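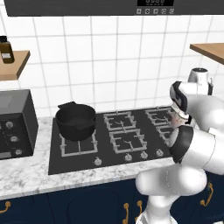

The gas cooktop and marble counter, with a pot on the back left.

Home cooks wanted for our August supper recipe trials

Do you have a handful of dinners you make over and over without ever looking at a cookbook? We would love to hear from you! Wosano is putting together a new collection of weeknight recipes, and before anything goes to the printer we want it cooked by people who do this every evening, with kids asking questions and the phone ringing.

We are looking for 30 people to try 6 recipes each, at home, over the month of August. You don't need any training, and you certainly don't need fancy knives (a decent pan and a sharp enough blade will get you through all of them). Gas or electric are both fine, just tell us which when you write.

We'll mail you the recipes and a grocery card. After each meal you fill in a short form: how long it took, what confused you, whether anybody wanted seconds. Please be blunt, we can take it.

Anyone over 18 who cooks at least three nights a week is welcome. If you have a food allergy, let us know and we'll do our best to match you with dishes that suit you. Everybody who sends back all their forms gets a copy of the finished book.

To apply, send us a few lines about what you cook and who you cook for, by 21 June 2022, to Wosano Recipe Trials, Petkov Building, Room 13.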